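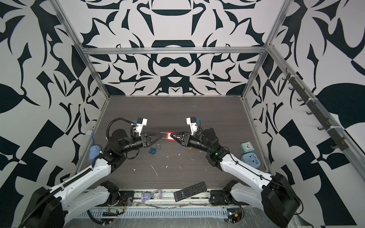 Looking after the padlock cell

Both arms on the one red padlock, left gripper at the shackle and right gripper on the body. I never get tired of this bit! Two arms sharing one object will show up any slack in the joints long before a test routine does, so it's the first thing I look at in the morning.

Welcome to the upkeep page for the Plotach cell, the two-armed one at our Tudusel workshop. The build pages are elsewhere on the site and they stop at the point where everything moved for the first time. Since then the cell has gone past 3000 handling runs, and most of what I've learned has come from keeping it going: which cable rubs, which screw creeps, how long you can put off wiping the table (less long than you'd hope). The gallery is short because the work is mostly small, repeated things, but I find it great fun and I've put plenty of notes in between.

The frame

Silver aluminium extrusion, bolted at the corners, with patterned panels on the back and sides. I love the panels. They're loud and leafy and the whole cell looks like someone's front room from a distance. Every January the corner bolts get a proper going over with the long hex key, and the first time we did it I got nearly a quarter turn out of the back left one.

The black strip along the rail is where spare cable goes. We fixed ours with cable ties and meant to come back with proper screws. The ties have been fine. If one gets brittle I snip it and put on a new one, which takes less time than finding the drill.

The front rail

The slotted tray and the small boards live along the front edge, right where your sleeves go. Power off before anything else, then lift the film, blow out the dust and press each connector home with a thumb. I check the thin wires by eye along their whole length. Last winter I found a nick in one that had been giving us a dropout every few hours, and I was so pleased that I went and told the whole office.

Grippers and cameras

Once every 26 hours of running, the grippers get cleaned. Fingers first with a lint-free cloth, then the housing, then a careful look at the screws on the plate. I put a dab of paint across the screw heads after tightening so I can tell at a glance next time - a trick from the people at Snorradóttir, who supplied our bench tools and are endlessly patient on the phone.

The wrist camera is printed parts and a small lens, and it's the part I fuss over most. Knock the mount even slightly and every pick lands to one side. I keep a note of where each padlock should appear in the wrist view, blue one and brass one both, and compare before I let the arm touch anything. 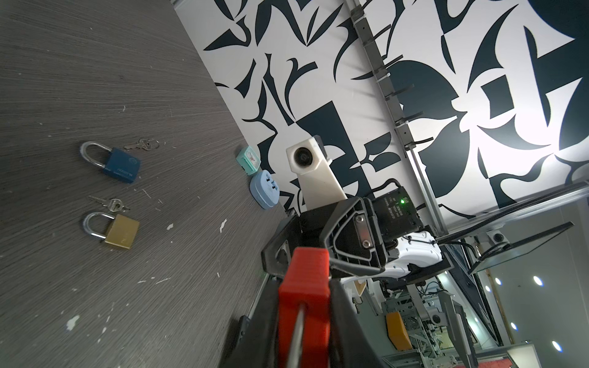 After that comes the cable loop at the wrist. It wants enough slack to follow the full turn and no more. Ours was too short to begin with, then far too long, and we settled on 30 centimetres after an afternoon of trimming and swearing. Green light on, wires flat against the white shell, tie snug but still able to slide under a fingernail. Then I run the wrist through its turn by hand, slowly, listening.

The tabletop

Dark wood grain shows every white fleck, and there are always flecks. They don't bother the grippers much but they do bother me. A soft brush, a damp cloth, and keep the cloth well away from the front rail. The small keys are the worst for sliding off during a wipe, so lift those out first and put them in a cup.

Parts on the shelf

Spare fingers, two lengths of wrist cable, a bag of ties, and a printed camera mount ready to go. The Costum planner on the wall says the next full service is due after 19 more sessions. I've already got the hex keys out.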